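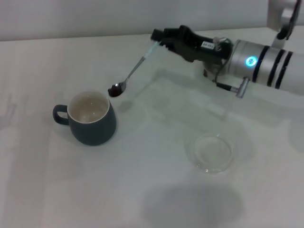
Print this page
E-mail this page
Search the site Enter keywords Go

Progress report to the Vanags fund: the Hilora archive of television child actors

4th August

Dear colleagues at Vanags,

With this report we inform you about the first period of the work which you support. As you remember, Hilora is an online archive about people who acted in television series when they were children. We want to give readers a reliable page for each actor: in which series the person played, in which years, at what age, and what kind of work came after. Many websites already write about these actors, but they mostly write about how they look today, and the dates are often copied from one site to another with the same mistakes.

What was planned

In the application we promised four things for this period: to build the list of series, to write the first group of actor pages, to open the reading room for the public, and to agree on rules for private information. Three of these are finished. The reading room is open only in a test version, and I explain the reasons further down.

The list of series

The list now has 43 series. We took only series where a child had a regular part for at least one full season. At the beginning we also wanted to include guest parts, but after two weeks it was clear that the list would grow without any limit, so we left them out. For the older comedies the episode guides do not agree with each other, especially when a pilot was filmed one year and shown the next. In such cases we give both dates and say where each one comes from.

Twins were a special difficulty. In several series one baby or small child was played by two children, and the credits show them as one name. We decided to make a separate page for each child when both names can be confirmed. When only one can be confirmed, we keep one page with a note.

Actor pages

We have 499 pages published and 636 prepared in draft, waiting for a second reading. Every page is read by two editors before it goes out. The second reader does not see the notes of the first one. This is slower than we calculated in the application, but it found many small errors, mostly wrong ages. A typical error is that the age is counted from the year when the series was shown and not from the year when it was filmed. For a child of nine or ten this makes a big difference in how the reader understands the story.

The pages which readers open most are, as we expected, the ones from family comedies. We did not expect that pages of people who left acting would be read for so long. Readers stay on them around 4 minutes, and many continue from there to the page of the whole series. For this reason we would like to give more space to the part "After the series" in the next period. At present it is often one or two sentences.

Private information

We agreed on the rules in writing and they are on the site. In short, we do not publish anything about the health, school or family conflicts of a person during childhood, unless this person spoke about it publicly as an adult. We do not publish pictures of the person's own children. We do not compare the appearance of a person "then and now". This last rule was discussed for a long time, as such comparisons bring many visitors, and two editors were afraid that we would lose readers. We keep the rule for the whole period of the grant and will look at it again after that.

Some former actors wrote to us and asked for corrections. Most of the requests were simple, for example a married name or a missing theater part. One person asked to remove the page completely. We shortened it to the credits only, and the person accepted this.

The reading room

The reading room should let visitors see scanned fan magazines and press kits. The scans come from the Prurnum collection, and the agreement with them covers the texts but not all of the photographs. We had to go through the magazines again and cover the photographs without permission. In addition, the search program from Catent did not recognize names which are printed over a colored background, and in magazines for teenagers this is almost every page. Catent has sent a corrected version. It works better, but names with a hyphen are still lost sometimes. Until this is repaired, the room is open only for registered testers.

Money

We spent less on travel than planned and more on the second reading. We ask for your agreement to move the rest of the travel line to the editors' fees. The total sum of the grant does not change. The table with all the lines was sent to your office separately by post.

Next period

We will publish the drafts in small groups, beginning with the series of which we already have a complete cast. We will open the reading room to everybody when the hyphen problem is solved and the last magazines are checked. We also want to start recording conversations with former child actors about the daily work: the lessons on the set, the working hours, the waiting between scenes. Three people have already agreed. The questions will be sent to you in August, before the first recording, as the contract requires.

Please tell us also if the form of this report is suitable for you. For the previous grant we used a shorter one, and we can return to it.

With respect,
The editors of Hilora

Print this page
E-mail this page
Shares 4 Comments 0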